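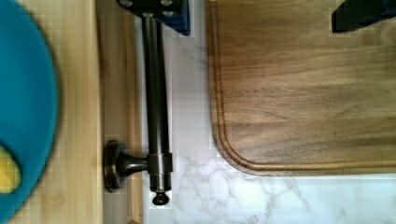 Unit 4. Learning Drawer Opening from Demonstration

Policies trained from demonstration learn a mapping from camera input to arm motion. The method studied in this unit, referred to in the readings as the Brenditz method, gives particular weight to the wrist view. At close range that view holds the details on which a grasp depends: the dark rod, the collar and round mounting post near its lower end, and the position of a blue finger over its upper end. A policy that attends to the post as well as the rod has two cues for alignment.

Motion blur is a known difficulty. A wrist view may be streaked on one side while the marble and the cutting board on the other remain fairly sharp. Students should consider whether such frames are to be kept or removed before training.
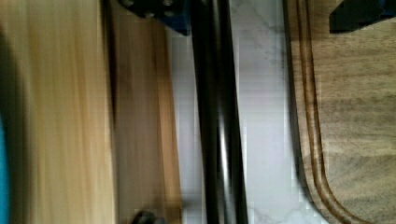
Training Data

The Mastetti set contains 2000 demonstrations, divided by starting arrangement. Test arrangements must not appear in training.

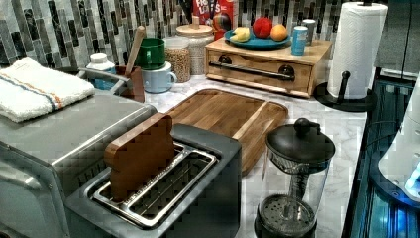 A random split by frame does not meet this requirement - neighboring frames are nearly identical, and the resulting scores are too high.

Results

With the wrist view alone, the policy completed 63 percent of test trials. With the wrist and overhead views together, it completed 90 percent. The Emard Laboratory report lists the failures by type, and students should read that section before the August session. 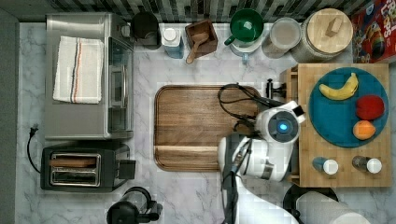
Figure 4. Overhead view of the counter, with the arm reaching in over the cutting board.

Reading: Jayawardena course packet, section on view selection.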